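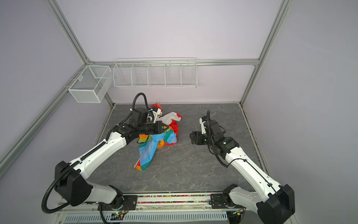

Notebook 3, p. 41

9 September 2024. Koltham cell, two-arm teleop, soft items. Entry by U. Goicoechea. Begoña Collado on the leaders for the first block, me for the second.

Task as written in the Dimum sheet: pick the striped item off the table, bring it to the middle, hand over or hold with the second arm as needed, place in a compartment of the rear basket. Five compartments, any one counts. The small box basket at the left rear corner is not a target. Sheet does not say this and it should.

Left arm does the first grasp, right arm waits open, pointing in. We tried starting with both arms in and gave that up in August. The operator closes both at nearly the same moment and the policy learns to do the same on nothing.

Notes on the grasp. The cloth bunches as soon as the left jaws close on it, so the tail ends up somewhere different each time. I don't want this tidied up between episodes. Begoña had been flattening the item before each start; asked her to drop it from hand height and leave it where it lands. With the wrist this low the camera bracket gets into the fabric. Approach with more tilt if the item is heaped, otherwise the bracket arrives first and pushes the heap away.

Leader gripper scaling still feels wrong at the closed end. The last part of the trigger travel does nothing on the follower. Operators squeeze to the stop to be sure, and the log shows a hard close on every grasp, including the ones where a light pinch would do. Raised with Villanueva, no answer yet. Until then: close until the jaws stop moving on screen, then hold.

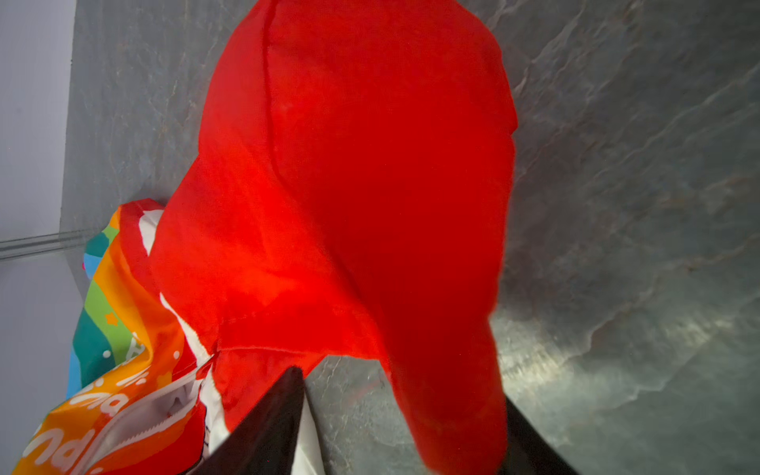 Fig. 2. Wrist view, fingers in under the red part, striped side to the left.

From this view alone I can't judge depth under the fold. The red covers most of the right finger, and the operator has to go by the other camera for that side. Keep both feeds up at all times. Begoña prefers the wrist feed large and the fixed one small. I work the other way round. Put a note of the layout in the episode header so we can sort on it later.

Counts after both blocks: 161 episodes kept, total for this item now 549. Discards are in the Hendora folder with a reason code each. Most are code 3, operator let go of the leader before the episode closed.

Camera check: glare on the tabletop to the lower right in the wrist view. Leaving the lights as they are for this item, the earlier sets have the same lighting.

To do:
Fix the wording on the Dimum sheet (basket).
Check the left conduit loop at full reach to the rear rail. Ties look fine, loop is generous, but I want it watched during a slow replay.
Replay ten kept episodes open loop before training. Begoña to pick them.
Trigger scaling, chase.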